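From: Birthe Brynjólfsdóttir
To: edden-collect
Subject: Re: [edden-collect] table clearing, how many demos and how varied?

Hi Gunnlaugur, hi all,

Answers inline, then a few notes on setup at the end.

> On Monday Gunnlaugur Hauksdóttir wrote:
>
> We have 800 demonstrations of table clearing now and the policy
> still does badly when the table moves. In our set the table was
> taped to the floor the whole time. Before I ask people to record
> more, does it help to move the table between episodes, or should we
> first add more kinds of objects? Also, do you keep the episodes
> where the operator fumbles a grasp and tries again?

Move the table first. We made the same mistake with the first Modano set. Everything was recorded with the table in one spot, and what the policy learned was mostly a path through the air to that spot. Shifting the table a hand's width was enough to break it. Adding new cups and bowls to that set made no difference I could measure.

What we do now is move the table after every block of 19 episodes and turn it a bit while we are at it. We don't measure the new position. The operator only checks that the gripper can reach all four corners of the top before recording starts. The chairs get pushed around too. I used to clear them out of the room, but the people who will use Oddsson have chairs around their tables, so ours stay.

The object list is short: a paper cup, a bowl, a spoon and a group of small white pieces. The small pieces are the slow part. Operators want to go for them last, and if you let them, the order becomes part of what the policy learns. We now draw the order before each episode and read it out. I would do that from the first day if I were starting over.

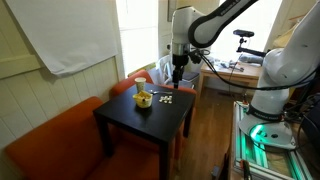 Small table with cup, bowl, spoon and white pieces, orange chairs left in place.

On fumbled grasps: yes, keep them, but tag them. We use three tags, "clean", "retry" and "abort". A retry is any episode where the operator misses, backs off and gets it on a later attempt. Those are useful and I would not want to train without them. An abort is anything where a person had to reach in or the arm stopped itself. We store aborts but leave them out of training. Please don't let operators delete anything themselves. We lost a good part of one afternoon's retries that way, and the set looked much cleaner than the task is.

> How many per object, as a minimum? Asto needs a number for the plan.

I'd put down 100 per object for a first pass, spread over at least five table positions. The spoon may need more. It lies flat, and the approach angle matters a lot more than it does for the cup. Our current total is 1856 episodes over all objects, and the spoon is still the one I would add to.

Some setup notes, in no special order:

Light. We have windows on the far side of the room and the daylight changes a lot over a session. I record in both the morning and late afternoon and leave the blinds alone. Check your exposure settings though. With auto exposure on, the tabletop went very dark in some of our February data and the bowl was hard to make out.

Operators. Rotate them. Each person has a style, and one of ours always comes in high and drops straight down. With only that person's data the policy did the same thing, including over the cup, where it's a bad idea.

Start pose. Vary it a little. We jog the arm by hand to somewhere above the table and start from there. It doesn't need to be random in any strict sense.

Breaks. Quality drops after an hour or so at the controls. You can see it in the episode lengths.

Language labels. We write one sentence per episode, in plain words, typed by the operator right after recording. Don't fix the wording afterward. "Put the spoon in the bowl" and "spoon goes in the bowl" are both fine and it helps to have both.

If you can send me twenty or so of your existing episodes, I can run them through our tagging script and see how many would come out as retries. Raw logs are fine, no need to convert them. I would also like to know what rate you log the gripper at. Ours was too low at first and the close events landed a few samples late, which took us weeks to notice.

I can't make the next call, but I read the list every day.

Birthe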